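Setting up the sample bench for a shift with the arm

Written for people at the Flalholm packing floor who used to do the board samples by hand and now do them with company. If you're at the Seixas site, your bench is laid out the other way round and half of these instructions will put your elbow in a bin. Ask for your own page.

Some background for new starters. Bosenska packs board games, and before a new run goes out somebody has to check that the playing pieces suit the printed sheet: that they stand up, that they fit in the squares, and that the colour doesn't vanish against the print under kitchen lighting. For years that somebody was whoever annoyed the supervisor last. You stood a piece on a square, looked at it, wrote a tick, moved it along, and thought about your life. Since December the moving along has been done by the arm. The looking and the ticking are still yours, and so is the thinking about your life, for which there is now more time.

What you need

A sample sheet from the flat drawer, never one that has been rolled. The tray of pieces for the run. Low-tack tape. The bench key. A copy of Form 1711, the paper one, as the tablet version still asks for your glove size and won't let you past it. Allow seven minutes if it all goes well. On your first go, allow until morning tea.

Clearing the bench

Take everything off. This includes your mug, and it includes the mug you think is far enough away. The arm has no opinion about mugs and will go through one on its way to where it's been told to go. Wipe the surface with a dry cloth and run your palm over it. Crumbs under the sheet make a little hill, and pieces on little hills lie down.

Laying the sheet

Put the sheet down and line its corner up with the tape mark on the bench. It will look crooked. It is meant to look crooked, because the arm comes in from the side and the angle was chosen to suit the arm. For the first week or so you will straighten it without noticing you've done it. Everyone does. If the first piece comes down neatly on bare bench, you've straightened it.

Tape two corners and leave the rest. Taping all four gives you a bubble in the middle once the heater comes on.

Showing it the squares

Turn the bench key to Teach. The Plinomach screen will offer you something called Guided Assist, which talks. Press Skip. Now take hold of the arm by the collar (the thick part, above the fingers) and walk it down the column of numbers yourself, pausing over each square and pressing the green button. Go gently. It moves more easily than you expect and then, near the end of its reach, much less easily, and that is the point at which people lean on it.

Keep an eye on the wrist view while you do it. The numerals lie on their sides on the screen, so get used to reading with your head tilted or, as most of us have, get used to reading sideways numbers. Run down the column in the same direction every time. The program remembers the order you showed it and will follow a silly order with complete faith.

Checking a stop

Once it's taught, turn the key to Run Slow and let it go to a single square. You want the piece standing in the gap between the fingers, with enough of the square's border showing for you to judge where it is.
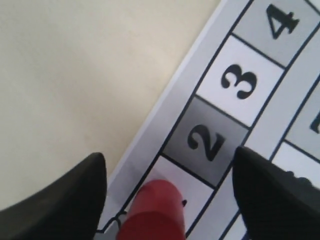

Page last changed: Jul 29, 2026

With the red piece one square past the 2, you can still read the 4, the 3 and the 2 up the column, and those are what to go by. Don't try to go by the number under the piece. The piece hides most of its square from this side, and squinting at the bit of ink that pokes out has led grown adults into arguments.

Look at where the piece sits against the thick border line. The fingers are fat and black and take up a good deal of the bottom of the screen, so if you can't tell, stop the arm, step round and use your eyes, which came with the job. A piece that crosses the line towards the white margin gets an N on the form. Don't nudge it and then write Y. We know what a nudge looks like, having done plenty.

If the square's position is off by the same amount at each stop, your sheet has crept. Lift the tape, line up the corner again and repeat the teaching. If it's off by a different amount each time, the collar is loose, and you should ring maintenance and go and do something else.

Running the column

Turn the key to Run and stand behind the yellow line. You don't need to watch every move, but you do need to be there, and being there is harder than it sounds. The old way was dull and kept your hands busy. The new way is dull with your hands in your pockets. A few of us have found that filling in the form as you go helps, as does having the next sheet ready. Reading your phone does not help, and the arm will choose that moment to knock a piece over and keep placing others around it with great care.

What has changed for you

People ask, so it may as well be on the page. The sample shift used to be seven of us on a roster and is now two, with the others moved to packing and returns. No one was let go over it. Some people like returns better. Some people very much do not, and have said so in the suggestion box, in capitals. The wrist complaints have dropped off and the neck complaints have picked up – see above about reading sideways.

The new arrangement does catch more bad pieces than we did by hand, going by around six months of forms. Part of that is the arm putting things down the same way each time. Part of it, I suspect, is that we used to twist a wonky piece until it stood up and call it fine.

Shutting down

Key to Park. Wait for the fingers to stop moving, then wait a bit longer, as there's a final small wave it does that has caught more than one sleeve. Peel the tape off slowly, back towards yourself, and put the sheet in the drawer flat. Pieces go back in the tray by colour. Sign Form 1711 and leave it in the wire basket by the door.

Your mug is on the windowsill with all the others.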